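6/27/19

Left one was dragging again. Satish Alva had it in his lap on the stairs, screwdriver in his teeth, talking around it.

"Pivot," he said. Or pivots. Hard to tell with the screwdriver.

"Which?"

"Outer."

Of course outer. Outer was the one you couldn't get at without popping the inner first, and the inner cap came off like a bottle top and went wherever it liked. Last time, under the radiator. Time before, never found, and Ogbonna charged us for a whole bag.

I held the flashlight. He got the cap off, caught it, put it in his shirt pocket. Wiped the pin with his sleeve. Not the procedure. The procedure was a lint-free cloth and a drop of the Utico grease, the little tube, and the little tube was in the car and the car was with his sister.

"Cooking oil?" I said.

He looked at me.

So, dry. He put it back dry and worked the handle. Open, close, open. Less of a drag. Still a click at the end, a small one, like somebody setting down a cup in the next room.

"Three hundred closes and it's either gone or it's worse," he said, and started counting under his breath. I went to make the bed. Half make it. Pillows up, flowers out, the padded thing folded in the middle where both of us could reach.

He was at 212 when I came back and lost his place and blamed me.

Kimada wanted both units working by six. Kimada was one woman with a phone and she'd called twice already. She didn't care about the click. She cared that the jaws opened all the way and met in the middle, and that the pads faced each other, square, no daylight at one corner. So we checked that over the bed. Jaws wide. Nothing in them. Look down between the blue pads, look for the lean. 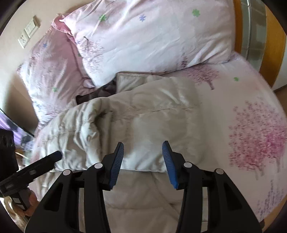
## Pads

They leaned in at the tips. They were suposed to. It took me a month to believe that. First week I spent a whole night shimming a pair parallel, proud of myself, and the next morning they couldn't hold a sock.

Satish ran his thumbnail up the ridges. Left pad, then right. Lint comes off in a gray worm if you do it slow. He flicked it on the floor.

"You're vacuuming that," I said.

"This one's going." He meant the right pad, down near the base, where the glue always quits first. He pressed it. It came back up. Pressed again.

"Will it do tonight?"

"It'll do two hundred."

"She wants three."

"Then it'll do three." He didn't sound like it would. He breathed on the pad, held it flat with his thumb and stood there with his eyes shut, forty years old, warming up a bit of rubber like a sick bird. I had the phone in my hand. It rang. I let it.

When he took the thumb away the edge stayed down.

"Go," he said. "Go go go, before it thinks about it."

I closed on the stuffing, low, one finger each side. Slow squeeze. The middle came up round between the pads and I could feel the click more than hear it, right in the heel of my hand. Didn't slip. I kept squeezing anyway.

"Light?"

"Green," he said.

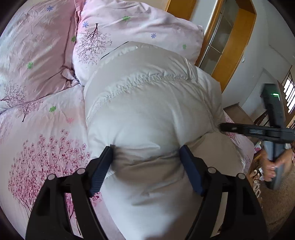 **PERNICO, LATER**

The Pernico job went out at ten to six. Two units, one click, one pad on a prayer. She rang while I was still typing the note, and I read it to her out loud instead: outer pivot cleaned, run dry, grease tomorrow. Right pad reseated by hand. Watch the base.

"Reseated with what?" she said.

I looked at Satish. He was on the carpet, on his back, flashlight on his chest, the vacuum next to him not plugged in.

"Thumb," I said.

Long quiet. I could hear her write it down. Then she wanted to know about December, whether we'd still have the room in December, whether he'd still be doing the pivots, and I said I'd ask him. He already had his hand up, flat, tilting it. Maybe. Maybe not. His sister was getting married and there was talk of a shop.

I told her yes.

He sat up then and felt in his shirt pocket, and stopped. Took out the cap. Small, silver, round.

We both looked over at the bed.

"How many's it supposed to have?" he said, but he was already reaching for the handle.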